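November 21, 2021

Markets diary: a slow day, and the lira again
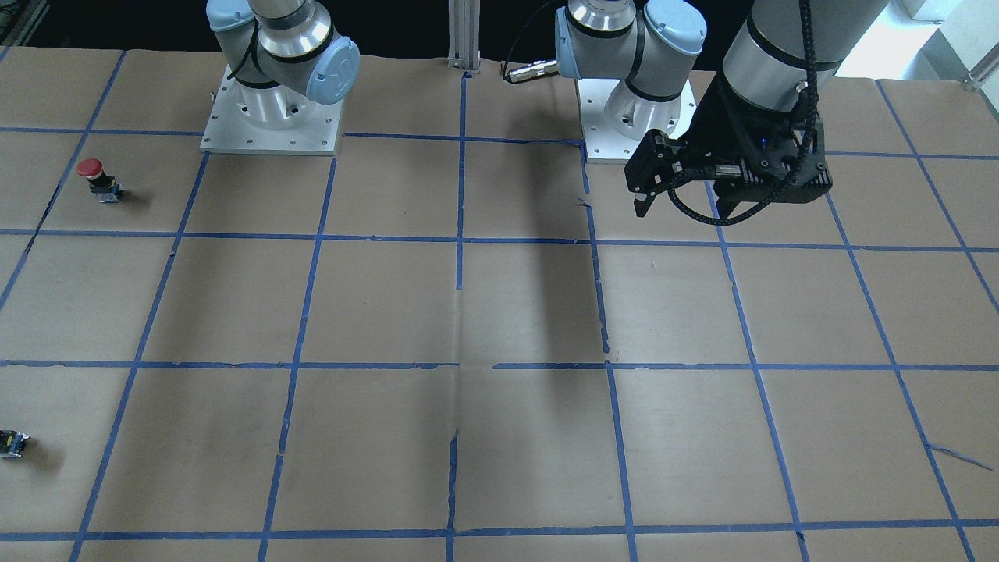

Photo: Umut Yüksel

Up early and at the desk before the coffee was ready. The lira had slipped again overnight and my inbox was full of people telling me what the central bank ought to do. I read two of the notes and left the rest.

I still have the small short position I put on in August. It has done well and I am tempted to close it. Remzi Dağdelen thinks I should take off half and leave the rest with a stop well above the market. He has said this every time we have spoken, and so far he would have been wrong, but one day he will be right and I would like to be out before then. I wrote down a level and put the paper under the keyboard.

Gilts did very little. I had hoped to buy some short-dated paper on a dip, but the dip was 2 ticks and gone before I had finished a sandwich. No trade.

Rang Volkan Tuncer at Dulberg about the oil view. He had 80 as the middle of his range for the winter and 70 as the floor. I think the floor is too high if there are more lockdowns on the continent – Austria has already gone that way – but he wasn't having it. We agreed to speak again after the OPEC meeting.

Spent the afternoon on the year-end letter. It is at 12 pages and should be half that. The part on inflation has been rewritten so often that it now argues with itself. I cut the section on freight rates, put it back, then cut it again.

Necati Kurtuluş sent over his Peixoto spreadsheet, which I had asked for weeks ago. One of the tabs is broken. Will write to him tomorrow.

Closed a third of the lira position before supper. Kept the rest.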